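In praise of the slatted door

I grew up in a house where every cupboard had a slatted door, and I spent a good part of my childhood being told to dust them. You would think that might have put me off for life, but here I am, well into middle age, ready to stick up for them against all comers (and there are plenty, if my sister-in-law's kitchen is anything to go by).

The fashion now is for doors as flat and blank as a sheet of paper. I priced some up at Yeon last November and was quoted £608 for the pair, fitting not included, and very smart they looked too. But I stood there in the showroom and felt nothing at all! A plain door gives the light nowhere to play. Slats change all day long, and they let the coats breathe a bit, which matters in a damp old house like ours.
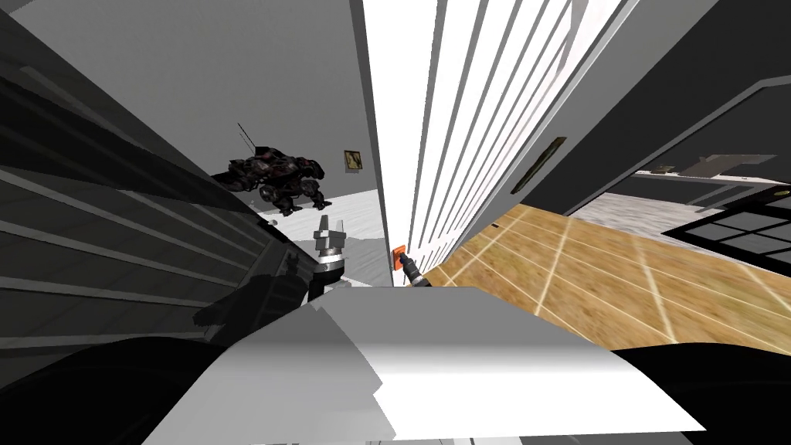

Tall, white and slatted: still my favourite look.

Yes, they gather dust, and yes, painting them is a miserable way to spend a bank holiday. I paid £149 for mine second-hand and have grumbled over them with a small brush ever since. I'd still buy them again tomorrow, and I have my eye on another pair for the landing.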